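シェア 39 コメント 4

登壇メモ「賞味期限という物語」 話す用・配布しない

(マイクの確認。前の人の水が残っていたら片づける)

おはようございます。朝いちばんの枠に来てくださった方は、よほど勉強熱心か、会場を間違えたかのどちらかだと思います。後者の方も、どうぞそのまま。

最初に手を挙げてもらう。「冷蔵庫に、いつ買ったか思い出せない瓶がある人」。たぶんほぼ全員。挙げない人は嘘をついているか、冷蔵庫を持っていない。ここで笑いが来なくても待たない。次へ。

今日の話は、人が食べ物を捨てるときに何を見ているか、です。鼻でも舌でもなく、まず数字を見る。私もそうです。ヨーグルトの蓋の数字が昨日になっていると、中身が夜中の零時に人格を変えたような気がしてくる。

賞味期限と消費期限の違い。ここは必ずゆっくり。前回、早口で済ませたら、質疑の時間がまるごとこの説明のやり直しになった。賞味期限は「おいしく食べられる目安」、消費期限は「過ぎたら食べないほうがいい」。どちらも、封を開けずに表示どおり保存した場合の話。開けてしまえば、数字はもう何も約束してくれません。約束してくれないのに、われわれは開封後も数字を信じている。離れて久しい恋人の誕生日を覚えているようなものです。(このたとえ、ファルカンさんには不評。客層を見て決める)

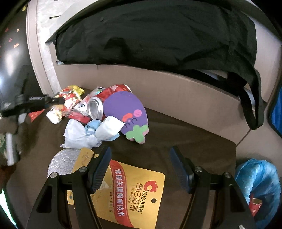 さて、Varnonlowでやった聞き取りの話に移ります。アパレシーダ・ファルカンさんと二人で、60世帯に台所の話を聞かせてもらいました。玄関先で終わるつもりが、だいたい座らされてお茶が出ます。出てきたお茶の期限は、礼儀として見ません。

聞き取りでいちばん多かった答えは「もったいないから取っておく」。二番目が「気持ち悪いから捨てる」。同じ人が、同じ豆腐について、両方言います。矛盾ではなく順番の問題で、まず取っておき、気持ち悪くなるまで待ち、それから晴れやかに捨てる。待つ時間があいだに入ると、罪悪感が薄まるらしい。冷蔵庫は保存の道具である前に、執行猶予の道具なんですね。

ここで水を飲む。

アルリンド・トリンダデさんの家の例。本人の許可あり、名前を出してよいとのこと(むしろ出してくれと言われた)。彼は冷凍庫のいちばん下の段を「Tilutden」と呼んでいます。由来を訊いたら、昔住んでいた町の名前で、一度入ったら出てこられないから、だそうです。町の方がいらしたら申し訳ありません。去年の12月にその段を一緒に掘りました。底のほうから、ラベルのない肉が出てきた。鶏だと彼は言い、奥さんは魚だと言い、私は意見を求められて退席しました。

教訓めいたことを言うなら、冷凍する日に日付と中身を書く。テープと油性ペンを冷凍庫の扉に貼っておく。引き出しにしまうと書かなくなります。私は引き出しにしまっています。

(残り時間を見る。押していたらSeokの話は飛ばす)

Seokという小さな惣菜店の話。店主のベク・ドユンさんは、閉店前の値引きシールをやめて、代わりに「今夜食べる人へ」という棚を作りました。値段は同じだけ下がっています。変わったのは言葉だけ。値引きシールのときは人目を気にしてかごの底に隠していたお客さんが、棚になったら堂々と選ぶようになったそうです。ドユンさん本人は「字を書くのが面倒なので棚にした」と言っていて、こちらが用意していた行動科学の説明は、その場で行き場を失いました。

もう一つ、手前取りについて。牛乳を棚の奥から取る人、手を挙げなくて結構です。今夜飲むつもりの一本でも、手は勝手に奥へ伸びます。奥の一本は確かに新しい。そして家の冷蔵庫で、手前に置かれた別の牛乳の後ろに入って、そこで古くなる。店でやったことを、自宅でそのままやり返されるわけです。

配った紙の裏に、一週間分の「捨てたものメモ」の欄があります。書くのは品名と理由だけ。金額の欄は作りませんでした。試しに作ったとき、クム・ジンソルさんが2日目に電卓を置いて、紙ごと捨ててしまったので。それも理由欄に書いてあれば立派な記録だったのですが。

質疑で来そうなもの。
「卵はいつまで」→表示の期限は生で食べる場合の目安。過ぎたら早めに、しっかり火を通して。ひびのあるものはやめておく。
「カビの生えたパン、そこだけ取れば」→取っても駄目。見えないところまで広がっていることがある。粘られても譲らない。
「先生の冷蔵庫は」→時間切れのふりをする。

次の登壇はホン・ボラムさん。Alesnessの給食の話なので、昼前にはちょうどいいはず。演台のリモコンを持って帰らないこと。前回は持って帰った。

コメント 4 シェア 39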